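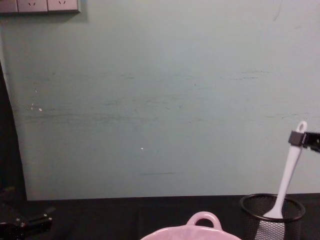

4.2 What the demonstrations can and cannot show

Claims about teaching by remote control tend to rest on a single number, the share of demonstrations that ended with the object where it was supposed to be. We collected that number too, and we don't trust it very far. An operator who watches the arms the whole time will rescue almost any attempt. The number tells us how patient the operator was, and it says little about whether the recording is worth learning from.

Our operators recorded 600 demonstrations with the Otance control rig over the course of September. Each one was a short tabletop job with everyday items and two arms. We kept the instructions loose on purpose. Earlier work at Stondby had given operators a script for each motion, and the resulting data looked very clean, but a policy trained on it froze whenever an item stood a little off its usual spot. We suspected the script. We still do, though the evidence below is weaker than we had hoped.

The first problem is where people choose to grasp. Long, thin utensils are a good test, as there are many places to hold one and most of them are workable. Figure 1 shows a grasp high on the handle of a white plastic utensil, just under its hanging loop, while the wide end is still down in the mesh cup. A high grasp keeps the jaws clear of the rim. It also leaves a long lever below the fingers, so a small turn of the wrist moves the far end a good deal. Operators can see that and correct for it. The policy gets the correction as a string of small wrist movements with no stated cause, and we have no good reason to believe it works out the cause for itself.

The second problem is the arm that isn't doing much. In the same figure the second gripper rests low, near the tabletop, at the left. Is this part of the demonstration? The log says yes, in the sense that joint angles were recorded for both arms at every step. When we asked Hildegard Rieger and Xóchitl Becerra to label idle periods separately, they disagreed on 16 of the 49 recordings they both reviewed. Rieger counted an arm as idle if it stayed still. Becerra counted it as waiting if the operator seemed to be about to use it, a judgment she admitted she could not always defend. Neither rule is wrong. A learner that copies both arms with equal weight has in effect taken Rieger's side of the argument for us, and we would have liked to make that choice ourselves.

We tried dropping the still periods with the filter from the Mosow toolkit. Task scores went up in one condition and down in another, and the runs were too few to say more. We have seen similar filters presented elsewhere as a plain improvement. Perhaps they are, on other data. On ours the filter also removed pauses in which the operator was lining up a grasp, and those pauses may be the most useful part of the recording.

Hand guiding, the usual alternative, doesn't get around any of this. We ran a small comparison in which an operator moved the arms directly by their links. The motions were smoother, and the Dhillon smoothness score rewards that. But guiding a pair of arms takes both hands, and our operators mostly fell back on moving one arm and then the other. A score that prefers those recordings is measuring comfort.

We therefore report completion rates in Section 5 with the grasp location and the idle labels alongside them, including the disputed ones. Readers who want a single figure of merit can compute one from the table. We would ask them to say which labeler they followed.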